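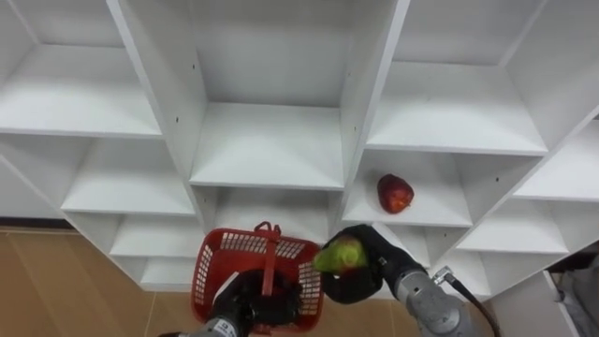

緑の果物をカゴの脇に寄せた場面。リンゴは棚の上。

棚取りタスクの遅延補正、どうしてますか?
投稿者:ねじ山三号

6月からWureoのプランナーで棚→カゴの片付けをやってます。左手にカゴ、右手で果物。で、悩みが右手の軌道なんですよ。認識から指令が出るまで約500msかかってて、カゴの縁に寄せるところで毎回もたつく! 再計画を3回に減らしたら多少ましになったけど、今度は取っ手に当たりそうで怖いです。

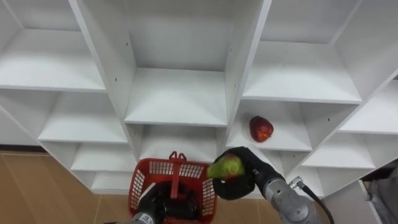
あと、左腕を完全に固定扱いにしてるのもまずい気がしてます。右腕を伸ばすと胴体がわずかに動くので、カゴの位置もずれるんですよね。みなさん毎周期カゴを見直してます?

返信 1:kago_mochi
見直してます。うちはカゴの縁だけ追跡して、取っ手は縁からの相対位置で決め打ち。メッシュの側面は深度が穴だらけになるので捨てました。

返信 2:Everett Oyelaran
僕は反対かな。見直すたびに目標が揺れて、手先がぷるぷるしません? 左手首の関節角からカゴの姿勢を出すほうが素直だと思う。Sarpongのログ再生で2780フレーム分比べたら、順運動学のほうがばらつきは小さかったよ。

返信 3:kago_mochi
それ、カゴが手の中で回らない前提ですよね。細い取っ手だと普通に傾きますって。ばらつきが小さくても、ずれたまま安定してるだけかもしれないし。 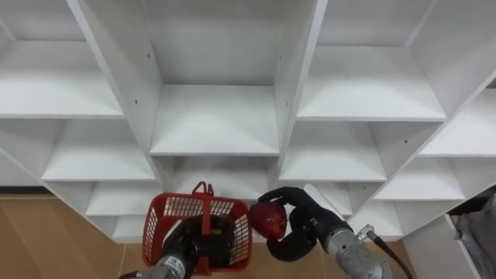
返信 4:ぬか漬け
横からすみません。リンゴと洋梨で把持の設定は分けていますか?

返信 5:ねじ山三号
分けてます。洋梨は長軸を推定して手首の向きを決めて、リンゴは向きを無視して接近方向だけ選ばせてます。指を閉じる速度は共通です。

返信 6:Everett Oyelaran
傾きの件は認める(笑)。じゃあ間を取って、つかんだ直後に一度だけ視覚で合わせて、あとは順運動学で追うのは? ずれがしきい値を超えたときだけ再計測。

返信 7:ねじ山三号
それ良さそう! Totsteadのブランチに入れてみました。棚の奥に手を入れる区間はカゴの更新を止めてます。しきい値はまだ勘です。

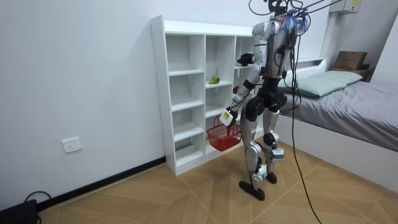 右手を右の列に伸ばした姿勢。カゴは左手。

返信 8:kago_mochi
その姿勢だと頭のカメラから見て右腕が奥のものを隠しません? 更新を止めるなら果物側の推定も一緒に止めないと、腕の表面を拾いますよ。うちはそれで半日溶かしました。

返信 9:ねじ山三号
うわ、止めてないです。今夜マスクの処理を見直します。

最近のトピック
・Pustwoodの時刻同期がずれる
・手先カメラの校正、板なしでやりたい
・行動木と状態機械、どっち派?

当サイトはCookieを使用しています。閲覧を続けると同意したものとみなされます。[同意する]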